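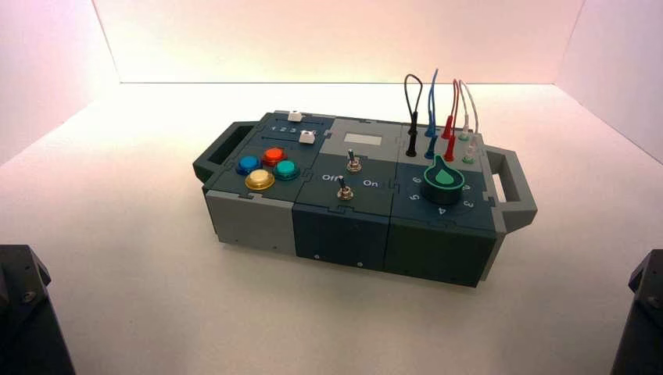
Clistdale Task Board: README

Last updated Tuesday, August 4, 2026 by Indira Venkataraman

Hello, and thank you for finding your way to this folder. It holds the print files, wiring notes and label sheets for the Clistdale board, a long, low box of buttons, sliders and sockets that comes apart into modules and goes back together along puzzle-piece seams. I have tried to write everything down in the order I'd want it myself, though I do wander a bit, so please skip ahead to whichever part you need.

What is in the folder

parts/ has the print files, one subfolder for each module, with the handles kept separately.
labels/ has the slider numbers as a cutting file and also as a plain sheet to trace.
wiring/ has my notes for the buttons and the patch panel.
log/ has the 153 entries I've kept so far on fit, colour and wear. Some are only a word or two, and one (from May) is mostly about a lost screw!

The colours

I settled on dark teal and light grey for the body fairly early on, and the buttons are blue, red, yellow and teal-green. The yellow is a very pale one, and it's my favourite by a long way. If you print in other colours, do keep the slider numbers light on dark, as they're hard to read the other way about.

Surfaces and grip
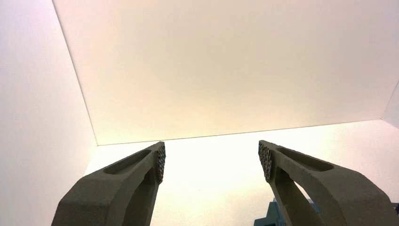
Handles are the part I've fiddled with most, and I'm still not quite settled on them. The present ones have a rectangular opening and a smooth finish, which is lovely to look at and a little slippery if you've just washed your hands. I'd like something with more bite on the inside edge for the next version, and the pebbly surface on those two pads, all small rounded bumps packed close together, is very near what I have in mind. If anyone has printed a texture like it in a curve, please do write in and tell me how you got on.

Putting it together

1. Lay the modules out the right way up on a clear, flat table before joining anything.
2. Press the seams together from one end to the other. Go gently, and stop if a tooth catches.
3. Slide each white knob along its full track and back again.
4. Plug in the patch cables last, leaving a good loop in the black one.

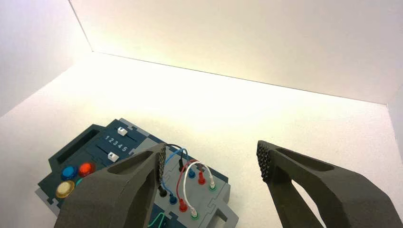 5. Check that every button springs back, then note the fit in log/ if you're keeping one.

Known niggles

The pale yellow shows dust. The Eltix filament I used for the first handles has gone out of stock, and Thongdee grey is a shade darker, so expect a slight mismatch if you mix them.

Shared 100 times | 428 views | 3 comments

Comments

visow_fan: Printed the left module over the weekend and the seams went together first time. Thank you for the label sheet!

Marrow: Could you add a version of the handles with a wider opening? I have big hands.

Indira Venkataraman: Yes, I'll have a go, Marrow. Measure across your knuckles and let me know.

Related items

Clistdale label sheets, larger numbers
Notes on storing patch cables
Visow drawer inserts: README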